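Right, so I've finally cracked and joined the outdoor pool at Stollenville. Season ticket, 47 quid, no going back now.

They opened in April and I've been saying "next week" ever since. Mutua Lukumay from work goes before breakfast every single day and is unbearable about it.

First go this morning. Water was 14 degrees according to the chalkboard. I made a noise on the steps that a small child turned round to look at.

Managed 2 lengths, then a long chat at the shallow end, then another 2. The chat counts. 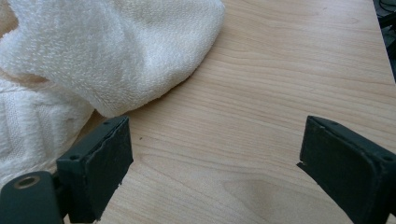 Big white towel, absolute must. Don't bring one of those thin travel things.

Lane etiquette question - if someone's doing very slow backstroke in the medium lane, do you overtake or just accept your new life? I accepted it.

Also the café does a bacon roll and a tea after and I think that might be the real reason people swim outdoors.

Anyone know if the 514 bus still stops by the gates on Sundays? The timetable says yes, my sister says no - and she's usually right about buses.

Going again tomorrow if my arms work.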